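Print | E-mail

Budgeting for a two-arm table-setting cell
Speaker notes, Calum Halliday. May 2026

Opening. Introduce the Ogilvie project in two sentences and move on. The talk covers what to put in a purchase plan for a bimanual station that lays and clears tableware. Say early that it does not cover software licences. Those are handled in the July session.

Start with the arms, as everyone does, then say that the arms are the easiest line to price. The supplier gives a figure, the figure holds for the quarter, and you write it down. Our difficulty at Ogilvie was with the lines underneath it. The first draft of the budget had two arms, two grippers, one workstation and a row called "sundries". The sundries row was wrong by a factor of four.

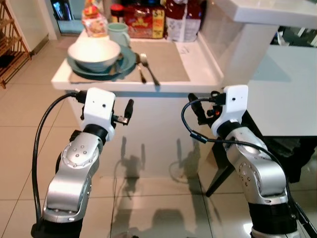
What should have been in that row: brackets and housings, spare cables, finger pads, mounting hardware, a second work surface, tableware, packaged groceries, and the time to fit and refit all of it. Read the list slowly. People write it down.

Cables first. A cable that travels with the wrist is a wear part and should be bought as one. We now order a spare for each moving run at the same time as the arm. Kellum quote cables by the metre and made-up leads separately, and the made-up leads have the longer lead time. Put the lead time in the plan as well as the price.

Finger pads next. We budgeted one set per gripper for the year and should have budgeted 4. Crockery is hard on pads. If the pads change, the grip settings have to be checked again, and that is half a day of somebody's time which belongs on the same line.
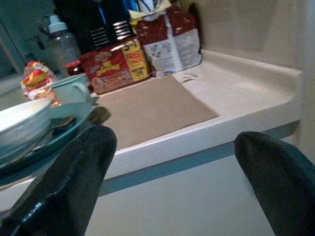 Reading time: 5 minutes

Wrist cameras. Price them with their mounts and a spare lens cover. In the plan, keep them apart from the head camera, because they are replaced on a different cycle and from a different supplier. We merged the two in the first year and could not tell afterwards which one had used the money.

Pause here and ask how many in the room have a separate budget line for objects. Expect few hands.

Objects are consumables. Plates, bowls, mugs and cutlery get chipped or go missing, and a replacement bought a year later is seldom the same shade or weight. Buy duplicates from one batch. Our allowance is 198 pounds per station per quarter, covering tableware, placemats and packets. Packets and jars have to be replaced when the packaging changes or the contents go off. It is a small sum, but it was missing from the plan and had to be claimed on expenses, and the claims took longer to process than the shopping.
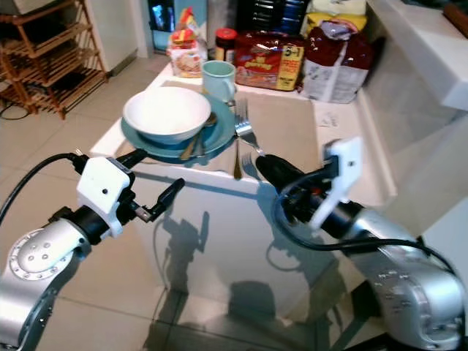 Breakfast setting: bowl on plate, mug behind, groceries along the back.

Cutlery deserves its own remark. Flat metal on a flat surface is the hardest item in the set for two-fingered grippers, and it drove the decision on pads. We tested the standard pads and the narrow ones from Dirisier. The narrow ones cost more and were ordered. If your task has no cutlery in it, do not copy this line.

Surfaces. Plan for at least two, of different size and finish. Glossy tops and polished floors give reflections, and you will want to know how the system copes before you commit to a site. A plain table is cheap. Moving it, levelling it and repeating the checks is not cheap, so cost the move and the furniture together.

Contingency. We hold over 2,000 pounds per station, released only against a written fault. This was the most disputed figure in the plan. Have the fault log slide ready, but show it only if asked.
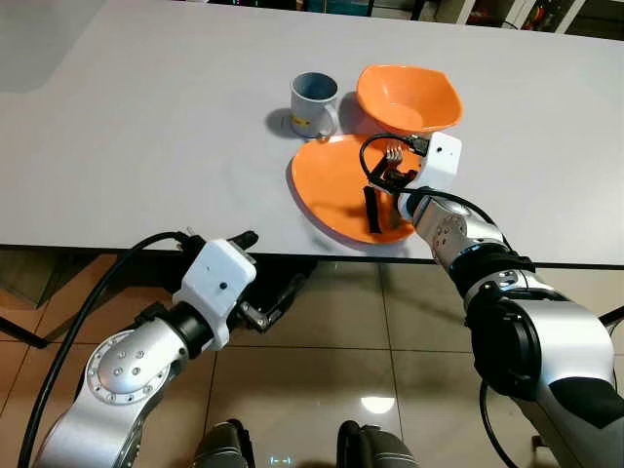
Teodoro Chávez disagreed with this at the planning review and his point should be given fairly: a contingency held per station sits idle at the good stations and runs out at the bad one, so he would pool it across the site and let the maintenance lead draw it down. My answer is that pooling works once you have a year of fault records. Before that, the first station to fail takes the lot. Leave it open and take it up in questions.

Order of purchase. Surfaces and objects first, then spares, then arms. Ustus will hold an arm order against a deposit, so there is no saving in having the arms delivered to a room with nothing in it. Our first pair stayed in their crates for five weeks - the rental on the room was charged throughout.

Last slide is the blank template. Leave it up during questions. The spares tab is locked and people will ask for the password, which is on the handout.

Print | E-mail

Related items
Lead times for made-up cables
Choosing gripper pads for crockery
Software licences: notes for the July session
Writing a fault log that finance will accept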